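Taking desktops apart, one bracket at a time

14 February 2023

The disassembly cell at Vorinard takes up less floor than a parking space. Inside it, one robot arm works on old desktop computers, pulling out the parts that are worth keeping before the rest goes to the shredder. The project is called Flokgate, and for the past year it has had one main question: how much can a robot learn about taking a machine apart if it only sees the job from its own wrist?

The engineer who leads the work came to it from the recycling side. She spent her first months at a bench with a screwdriver, doing the job by hand.

"I wanted to know where it hurts," she says. "Screws are slow, but they're predictable. The plastic is what gets you. Every maker has its own latch, and every latch has been opened by somebody before you got there."

Her group started with drive brackets and the caddies that sit in them. A caddy usually comes out by squeezing or lifting a tab, then sliding. A person does this without looking. A robot with a fixed overhead camera does it badly, she says, as its own arm blocks the view at the moment when the fingers close.

So the overhead camera went. The policy, which the team named Rana, gets pictures from a small camera at the wrist and readings from the gripper motors, and nothing else. It was trained on 300 demonstrations in which an operator steered the arm by hand controller.

"People told us 300 was too few," she says. "For the whole teardown it is too few. For one family of parts it was enough to get something we could measure."
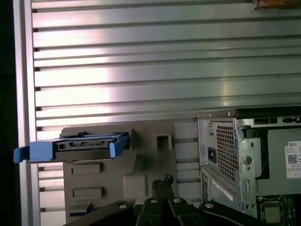 The measuring was kept simple. The team ran 200 trials with the wrist camera alone, shuffling the position of the parts between runs. A trial counted as a success if the caddy came free of the bracket and was set down without a broken latch. Rana managed it in 120 of them.

She doesn't dress the number up. "Sixty percent is no good on a line. You'd have a person standing there fixing the other forty. But our old setup, with the overhead camera, never got past half, and it broke more tabs."

Most of the failures had the same cause. Bare metal throws light back at the lens, and when a bright patch sits behind a part the policy loses the edge of it and closes the fingers early or a little to one side. The group tried diffusers over the lamps, which helped, and then tried turning the lamps down, which helped more but made the inside of the chassis hard to read. They settled on dim light and a longer exposure, and told the arm to slow down near contact.

The grip surface took longer to sort out. Smooth rubber pads slid off molded plastic once they picked up dust, and old computers are full of dust. The current pads have a bristly texture. They hold on angled faces better than the rubber did, but they wear, and a worn pad changes the motor readings enough to confuse the policy.

"We lost most of April to that," she says. "The success rate was dropping and we kept looking at the software. It was the pads. Now we change them on a schedule and write it in the log."

Asked about the result she trusts most, she picks one that got a single paragraph in the team's report. When Rana missed on the first attempt, it did better on the second if it first backed the fingers away far enough to see the whole latch again. The team had not planned for this. Some operators had done it during the demonstrations out of habit, and the policy picked it up. A later version makes the retreat a fixed step after any failed grasp.

The parts come from Wevo, a refurbisher that sends mixed pallets of office machines. Sorting them by model before they reach the cell would make the job easier, but she has decided against it for now. A real intake line gets whatever is on the truck.

The next round of tests adds 2 more bracket types and a step Rana has not tried yet, lifting the bracket itself clear of the chassis. That means working close to the motherboard, where a slip can ruin a part with resale value.

"The caddy is cheap plastic, so you can learn on it," she says. "With the board we'll go slower. I've asked for a force limit on the arm before anyone runs a trial, and we're still arguing over what the limit should be."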